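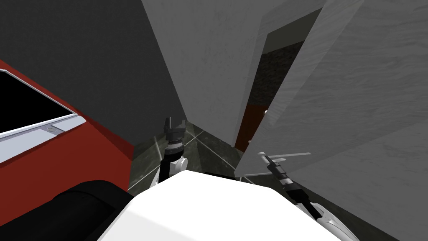
Figure 1. Rarkley simulator, robot's own view, red unit to the left and doorway ahead.

Mobile Manipulation, Unit 7
When the robot leans: the Plenduven tip fault
Handout revised April 1, 2025

Welcome to my favourite unit of the whole course! We spend this one on a single fault, and by the end you should be able to find it in a log, explain it to a person who has never seen a robot, and write the check that would have stopped it.

What you need to know first

Plenduven is our simulated two-armed robot. It lives in Rarkley, the simulator you installed in Unit 2, and the task is called Tosmont: cross a furnished room, go through a doorway and reach for a handle on the far side. Major is the safety layer. It sits between the planner and the joints and is allowed to say no. Keep that last part in mind, as the whole story turns on Major saying yes when it should have refused.

What went wrong

We ran Tosmont 300 times in October with random starting positions. In 46 of those runs the robot's body ended up tilted well beyond its limit and the planner carried on as if it were standing upright. The arms went on being sent to targets, the base went on being driven, and the run was only ended by the timer. A run that falls flat gets noticed straight away. A run that leans and keeps working can sit in your results for weeks, and it did in ours.

Read the floor lines first. Grout is a lovely thing for this, because you know the tiles are level and laid square, so any slope or odd fan in the lines is telling you about the camera and whatever the camera is bolted to. Then look at door edges and picture frames. Leave the arms until last! They move with the body, so they can look perfectly sensible in a view that is badly wrong.

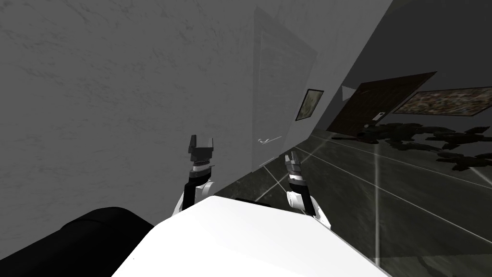 Now to the log. Open run 74 and plot body tilt against time, with the planner's state on the same axis. You will see the tilt climb past 14 degrees, our limit, and stay there. The planner's state does not change at all. Major's column reads OK on every line.

Why Major said yes

Major did have a tilt check. It compared the present reading with the one just before it and raised an alarm if the jump was too big, which is a good way to catch a sudden knock. A slow lean is made of lots of tiny steps, and each one passed. There was no check on the total. We also found that the arm planner worked out its targets from the base, using a fixed upright pose typed in during early testing and never taken out. So there were two faults, and either one alone would have been easier to spot.

The repair

1. Major now compares tilt with true vertical on every cycle as well as checking the jump.
2. Past the limit, the base stops and the arms hold. They do not try to go home, because swinging two arms on a leaning body can finish the fall.
3. The arm planner reads the live body pose.
4. A stopped run is marked as a safety stop and kept in the results.

Point 2 gets argued over every year and I love that argument, so come ready to have it. What if a gripper is already holding on to a handle? What if a person is standing close by? Holding still is our choice for Tosmont, and you may well make a different one for a real machine.

For the lab

Work in pairs. Switch the new tilt check off, run Tosmont from the starting file in the unit folder, and save the first view in which you would have pressed stop. Then turn the check on and compare the moment it stops with your own. Bring both views and your tilt plot.

Reading before Unit 8: the chapter on watchdogs, and the notes on sensor drift as far as the worked problem.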